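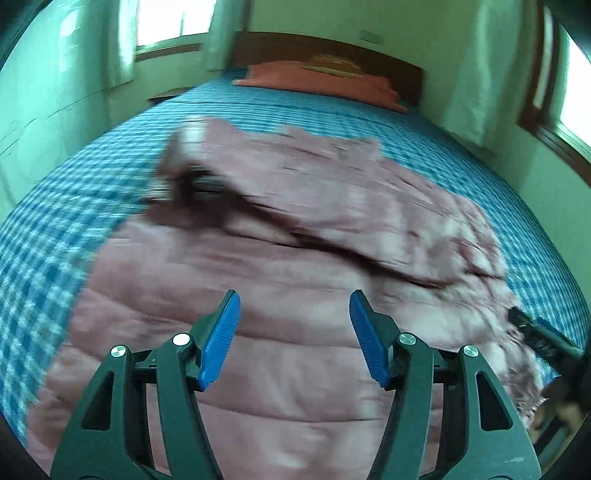

Bedroom set, wrist view, pink quilt over the checked sheet. The smeared fold across the middle is the part I care about.

12 Jul 2024

OK, so today was supposed to be the day I retrained the bed-making policy and went home early. Instead I spent it on blur and timestamps, and I think it was worth it, so I'm writing it down while I still remember which branch is which.

Where we left off: Parano (the new policy, the one with the longer action chunks) does fine on the corner pulls and then goes mushy on the quilt. On replay it predicts a decent approach, gets near the fabric, and then the gripper width channel starts to dither. Open a bit, close a bit, open again. Endang Tjoa thought it was the normalization on the width channel, which was a good guess, and I checked it first thing. Min and max are sane, nothing clipped, and swapping in the old stats file made no difference at all. So much for the quick fix.

Next I pulled up individual frames from the worst episodes and just looked at them, which I should have done on Tuesday! The one at the top is pretty typical. The pads are crisp, you can make out the ribbing and even the polish on the pivot screws, and the window panes are blown out to white. Then right between the pads, where the policy has to decide what to grab, the quilt is streaked sideways. The stitched channels lower down between the finger arms are still readable, so the blur is worst exactly where I want the detail.

Two things going on, I think.

First, exposure. With two bright windows in view I'd have expected the auto exposure to go short, but it's metering over the whole fisheye circle, dark corners included, and the dark corners pull it long. I wrote a small mask that drops everything outside the lens circle and reran the metering logic offline on the raw brightness histograms. It wants a shorter exposure on nearly every frame I tried. Doesn't help the data we already have, but the recorder config should change before anybody collects more. Patch is on the metering-mask branch, not merged, please don't merge it until I've tried it in the room with the curtains closed as well.

Second, and this is the bigger one – the pose stream and the image stream don't agree during fast sideways motion. I'd been assuming a fixed latency offset and subtracting it in Muvo at load time. I plotted image motion (plain optical flow, median over the lower half with the gripper masked out) against the lateral velocity from the tracker, and slid one over the other until they lined up. For most episodes the best lag is right where the config says. For a chunk of them it's 61 ms further out. Not a spread, a clean second bump in the histogram! That smells like a buffering thing, a whole extra step somewhere, and I went hunting.

Found it after lunch. The loader resamples poses to image times, and if the first pose arrives after the first image it pads the front by repeating a sample. Fine. But then the interpolator indexes from the padded array with the unpadded timestamps. So any episode where the tracker woke up late is shifted for its whole length. I'm a little embarrassed, that's my code from November, and I remember being pleased with how short it was.

Fix is four lines plus a test. The test builds a fake sine wave trajectory, delays the first pose, and checks the resampled peak lands where it should. It failed before and passes now (I did check that it failed before, Endang, I can hear you asking).

Out of the 200 quilt episodes in the current set, 186 load with the same alignment as before and the rest move. Doesn't sound like a lot, but they're mostly the fast ones, with the big sweeping pulls, and those are the ones Parano seemed to be imitating badly. A width command that closes at the wrong instant looks a lot like dithering once you average over it. That's my theory anyway. It's a theory until the retrain is done.

Things I tried that went nowhere:

Deblurring the frames before the encoder. Pretty pictures, but it invented stitching lines on the folds that weren't there before. Dropped it.

Throwing out every frame over a blur threshold. It throws out nearly all the grasp transitions too, so the policy would learn to hover politely over a bed forever.

Adding synthetic sideways blur as augmentation. This one I kept, at low strength. Kernel length is drawn from the measured flow, so slow frames get next to none.

Kicked off the retrain on Lorkstead at 5:40. Same seed as the last run, same everything, with the loader fix and the mild blur augmentation as 2 separate jobs so we can tell them apart. I did have to bump the worker memory since flow is computed on the fly for the second one; should cache that. The Isaksson node is still refusing to mount the dataset share and I ran out of patience with it.

For Monday:
– compare width channel on the held-out quilt episodes, both jobs, before looking at anything else
– cache the flow
– ask Endang whether the pillow episodes went through the same loader path, I think they did
– metering mask with curtains open and closed
– add a lag plot to the ingest report so a second bump shows up on its own

Raw lag plots are in my scratch folder under quilt_lag. The axis labels are wrong on the first three, it's milliseconds and not frames.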